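Why Does Bread Go Stale?

Hi again, bread fans! Last week I bought a gorgeous crusty roll, forgot it on the counter, and the next day I could have played hockey with it. So I went and found out why, and it's weirder than I expected.

Most people think stale bread is just bread that has dried out. I thought so too! But if you seal a slice up tight so that no water can escape, it still goes firm after a few days. Something else is going on in there.

Meet starch

Flour is full of tiny grains of stuff called starch. Starch is made of long, long chains of sugar, much too small to see, and in plain flour a lot of those chains are packed together in neat, tight bundles.

Then you add water and put the dough in a hot oven. The grains soak up water and swell, and the chains flop all over the place like cooked spaghetti. That floppy, watery tangle is a big part of what makes fresh bread so soft (and so squishy when you poke it, sorry, Mom).

Once the loaf cools down, the chains slowly start lining up again. They squeeze close together, some of the water gets pushed out of place, and the inside of the bread turns firm and crumbly. Scientists have a huge word for this: retrogradation. Say it RET-ro-gruh-DAY-shun. Now go say it at dinner.

What about the crust?

The crust does the opposite, the rascal. It starts out dry and crackly, then it pulls in water from the soft middle and from the air. So an old baguette can be leathery on the outside and tough on the inside. Pastries have the same trouble – all those crisp, thin layers go limp when they get damp.

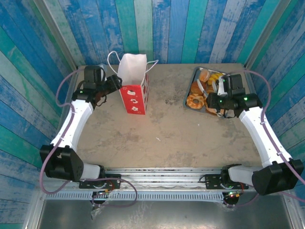
The fridge surprise

You'd think a fridge would keep bread fresh, wouldn't you? Nope! Starch chains line up fastest when it's chilly but not frozen, so bread in the fridge goes stale faster than bread on the counter. It does grow mold more slowly in there, though. The freezer is much better, because the water freezes and the chains can hardly move at all.

Try it yourself

Take 3 slices from the same loaf and put each one in its own zip bag. Leave one on the counter, one in the fridge and one in the freezer. Wait two days, let them all come back to room temperature, then press each slice gently with a finger. Which one is the springiest? My neighbor Denise tried it with rye bread and she's still arguing with me about the results.

Now ask a grown-up to help you warm up the fridge slice in a toaster. Heat shakes the chains loose again, so the middle gets soft for a little while. Eat it quickly, with butter!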